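Clinic in Prumgate opens evening groups for people with sleep-related anxiety

A mental health clinic in Prumgate will start evening group sessions in November for adults whose anxiety centers on not being able to sleep, after a pilot program filled up and left a long waiting list.

The Sollgate Clinic said 473 people asked for a place during the pilot. It had room for 300. Those still on the list will be contacted first, and new requests will be taken once they have all had an answer.

Przemysław Kaczmarczyk, the psychologist in charge of the program, said many of the people referred to him had already tried changing their bedtime, cutting out coffee and buying new mattresses.

"By the time they get to us, the bed itself makes them nervous," he said. "They start worrying at dinner. Some of them are checking the clock before they've even brushed their teeth."

Each group will have 12 members and meet for 10 weeks. Sessions run from 6:30 to 8 p.m. at the clinic's Szewczyk Street building, on the second floor. Members keep a short sleep diary, which they fill in each morning, and learn to cut back the hours they spend lying awake in bed. They also work on the thoughts that tend to show up at night, such as the belief that one bad night will ruin the next day at work.

The method is a form of cognitive behavioral therapy. Kaczmarczyk said the first two weeks are often the hardest, as people may feel more tired before they see any change. Anyone who drives for a living or has a history of seizures or bipolar disorder will be asked to speak with a doctor before joining.

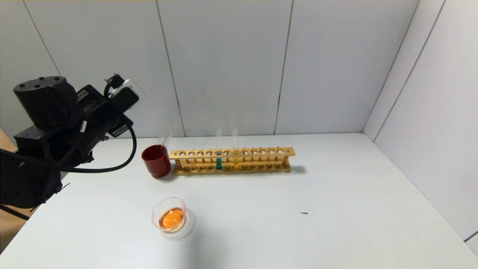
Who can apply

The groups are open to adults who have had trouble sleeping at least three nights a week for three months or more. A referral is not needed, but applicants will have a 40-minute interview by phone or in person. People who are in crisis, or who have started a new psychiatric medication in the past month, will be offered one-on-one appointments instead.

Members can stay on any sleep medicine they already take. Questions about lowering a dose will go to their own doctor.

The clinic will also collect answers to a questionnaire at the start, at the end and six months later — members can decline and still attend. Vorik, a local health fund, is paying for the first year. Kaczmarczyk said no decision had been made on what happens after that.

Application forms are available at the front desk and on the clinic's website. A daytime group for shift workers is planned for the spring if enough people sign up.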